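Sitwood Summer Garden Panel: families wanted (sponsored places)

Posted 25 Aug 2025 by Rosemarie Schmieder

Regular readers will know I've been writing about our back garden in Tellham for longer than the grass has deserved. Some of those posts have been paid for, and those are always marked at the top. What I don't often do is hand the garden over to somebody else, but I've been asked to find 16 households to take part in a paid blogging panel for Sitwood, who make outdoor games for people with more children than lawn. Sitwood are paying me to run it. They are not paying me to be nice about it, as you may already have gathered.

What it involves

You'll be sent a box of games and a picnic set from their sister brand, Fevano. You use them at home, with your own family, in whatever weather you have been issued. Over 13 days you write two posts for your own blog or page, of at least 385 words each, and answer a short set of questions from me. The questions are things like "did anyone cry" and "would you get it out again without being asked".

We are not after show gardens. A yard, a shared green, a patch of gravel with a washing line over it - all fine. I'd be happier with three honest posts from people with a wonky patio than a dozen from people who own matching lanterns.

The fee is £122 per household, paid by bank transfer once your second post is up. You keep the games and the picnic set. You do not keep the questionnaire, though I can't think why you'd want to. 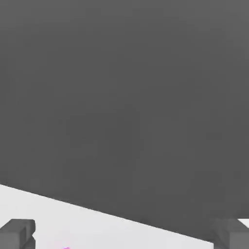

Plain charcoal grey, with one straight edge.

Who we're looking for

You should be over 18, live in the UK and have at least one child at home between four and 12. Grandparents who do the school holidays are very welcome and usually write the best posts, having given up pretending. You need a blog or public page that you've updated in the past few months. I don't mind how many followers you have. If it's your mum and a man who sells gutters, put that on the form.

You must be willing to say clearly, at the top of each post, that it is sponsored. This isn't up for discussion. If you've been tucking "ad" in among thirty other hashtags, please stop, and then apply.

You also need to be able to write about a thing you didn't like without being sued or sulking. Sitwood have agreed in writing that they won't ask for changes to opinions. They can ask you to fix a wrong price or the name of a product, and they probably will, as one of the games has been renamed twice while I've been drafting this.

Who should probably sit this one out

Anyone who already has a deal with another garden games firm. Anyone who works for Sitwood or Fevano, or is married to someone who does. Anyone whose children have to be paid separately (we did have one, two summers ago, and the invoice was very professional).

Photos

Each post needs at least two pictures of your own. Phone pictures are fine. Children's faces don't have to be in them, and if you'd rather keep them out altogether I will back you up. Sitwood may ask to use your pictures on their own pages; you can say no and it won't affect the fee.

How to apply

Use the contact form on this site and put "Sperling" in the subject line. That's what Sitwood have called the project, and my inbox sorts by it. Tell me:

Who lives with you and how old the children are
What your outdoor space is like
A link to your blog or page
The last thing you bought for the garden and whether it was a mistake

Please keep it to a few lines. Applications close when the places are full, and I'll reply to everybody, including the noes. Boxes go out by courier, so I'll need an address where someone will come to the door.

Questions can go in the comments below. I read them in the evening, once the paddling pool has been emptied over whoever was nearest.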